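Home | Courses | Student Projects | Support Desk | Archive

Print this page | E-mail this page

7/24/26
By Rukhsana Khokhar, Laboratory Instruction

Ticket: Right-hand gripper loses tracking during bottle pick task (Student Project Werico)

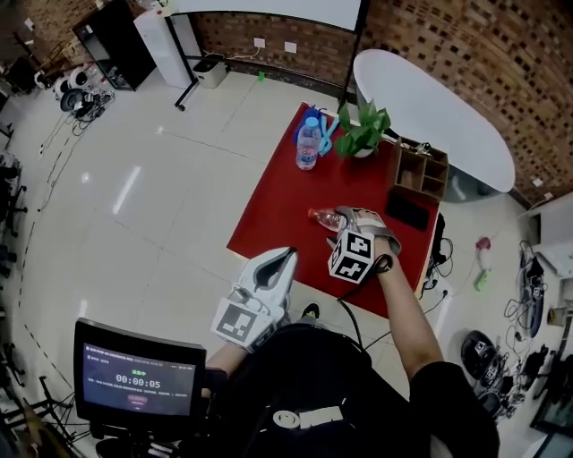 Status: Resolved, one item open
Priority: Normal
Submitted by: Student Project Werico, Group 3
Assigned to: Laboratory Instruction

Summary of the problem

The group is recording demonstrations with the two hand-held grippers as part of its course project. The task for this unit is to pick up a plastic water bottle that is lying on its side, stand it upright, and release it. The group reports that the position of the right-hand gripper is lost for short periods while the bottle is being turned. The left-hand gripper is not affected. In a set of 30 recordings, 8 were rejected by the Drellow software with the message "right pose missing."

The group asks whether the gripper should be replaced and whether the rejected recordings can be used for the final report.

Environment

Recording software: Drellow, student installation
Grippers: one pair, strapped, with printed markers
Work surface: table with red cloth
Task objects: plastic water bottles
Course unit: Kumine, second assignment

Log

Entry 1. Ticket received. The group was asked to supply the rejected recordings together with the session notes. The notes were complete except for the calibration record, which was left blank. The group was reminded that this record is required for every session, including short practice sessions.

Entry 2. The rejected recordings were reviewed. In all of them the loss begins after the bottle has been grasped and while the wrist is turning. No loss was found during the approach or after release. A fault in the gripper motor or the grip sensor would not produce this pattern, and the request for a replacement gripper was therefore placed on hold.

Entry 3. The cable of the right-hand gripper was inspected and exchanged with a spare. Five test recordings were made. The fault appeared in two of them. The original cable was returned to service.

Entry 4. The marker cube on the right-hand gripper was examined. One face had lifted at a corner, and the printed surface was worn along the same side. A new set of faces was printed on matte paper and applied. The group is asked not to press on the cube when tightening the strap. It appears from the wear that this has been common practice.

Entry 5. Calibration was repeated with the new faces. The tracking confidence reported by Drellow during the turn had previously fallen below the course minimum of 70. It now remained above that value in every test except one, in which the operator's forearm passed between the cube and the camera.

Entry 6. The operator position was discussed with the group. Operators had been reaching across the front of the table with the elbow raised, so that the arm covered the cube at the end of the turn. The group was advised to lower the elbow and to take a half step to the right before the grasp. A second operator tried the same change and reported that it was comfortable. No further loss was recorded in that session.

Entry 7. The group asked whether the missing portions could be filled in by the Bukhari smoothing script. This is permitted for gaps shorter than the limit given in the Kumine handout. The gaps in the rejected recordings are longer. They must be recorded again and may not be included in the training set. They may be described in the report under sources of error.

Resolution

Worn marker faces, combined with the position of the operator's arm. Faces replaced, calibration repeated, operator guidance given. The gripper itself is in working order and will not be exchanged.

Open item

The printed faces for the left-hand gripper are from the same batch as those removed in Entry 4. They were first applied in April. Replacement faces have been requested from the print room. The group may continue to record in the meantime, provided that the calibration record is filled in at the start of each session and attached to this ticket.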